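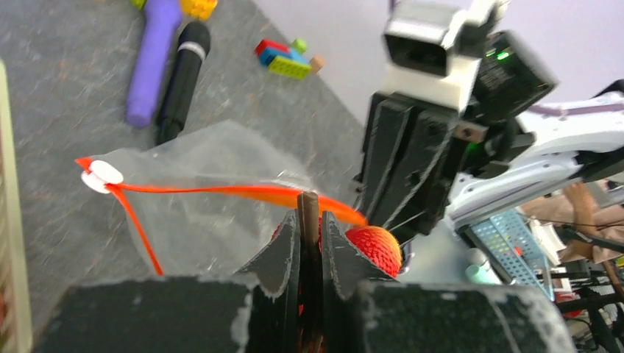

Visit report: gripper comparison at the Soltetti lab, 9 October 2021

Soltetti opened its test room to outside integrators for the day. Pierina Rinaldi ran the bench sessions. Two finger sets were on offer, the Nilik parallel jaws and the softer Abugri pads, both driven by the same Cekenine controller.

Small and thin objects

The narrow jaws will hold a thin stick upright, and the wrist camera keeps its rounded tip in view just above them. Knitted items and clear drawstring bags are harder. The film reflects light, and the cord is often easier to pick out than the bag itself. Pad wear matters as well. Scuffed edges show up pale against the black pads, and Rinaldi said the lab replaces pads after 841 cycles.

Fruit in produce bags

Bagged fruit was the part I came for. Bags were approached from above, with the tie strip near the finger gap. Foam net sleeves give the camera a clear color target - bare red fruit under crinkled plastic does not. We were given 51 attempts on each finger set. Abugri dropped nine bags, Nilik rather more.
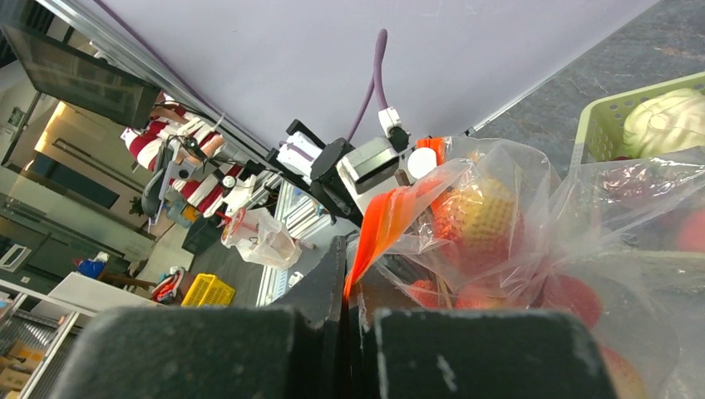
Controller and cabling

Cekenine's force limit is set per finger, in steps of 2 newtons. Changing it means stopping the program, a nuisance in a short session. Cable routing at the wrist deserves a look before buying - I would want strain relief at the motor connector. Soltetti plans a second open day in February.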